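Cookies help us run this blog. By carrying on you accept them.

Setting up the tube cell in simulation
Posted by Kwabena Akolgo in May

The tube-handling cell only exists in simulation so far. Salamatu Amoah built the room and the table, and I look after the arm, the gripper and the rack positions. The model goes by the name Girkik.

Most of my time last month went on the approach height. The planner took its zero from the tabletop and ignored the mat, so every descent ended 2 mm too low and the fingers touched the caps. I moved the zero to the mat surface and ran 262 descents overnight. Seven still touched, all of them at the same rack.

The renders come from more than one viewpoint. I check finger clearance over the racks in each before I believe the numbers in the log.

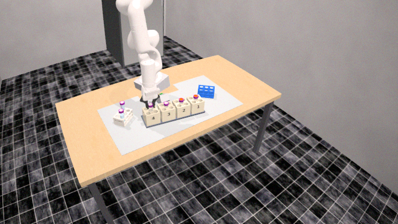
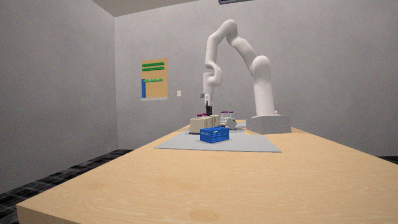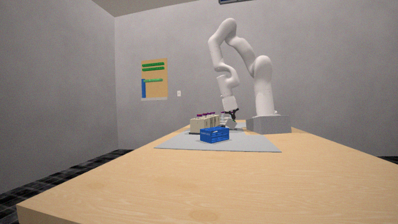
Same cell in all three, gripper down near the tubes.

Rack offsets

The seven failures came from a rack whose origin had been set at a corner instead of the centre. Esi Ankrah found it in the scene file – one line, easily missed. After the fix I repeated the run at that rack only, 36 descents, no contact.

Still to do: the wrist takes the long way round when it returns to the start pose. I have a joint limit to try, and if that fails I will add a waypoint.

Last updated: May, 16:20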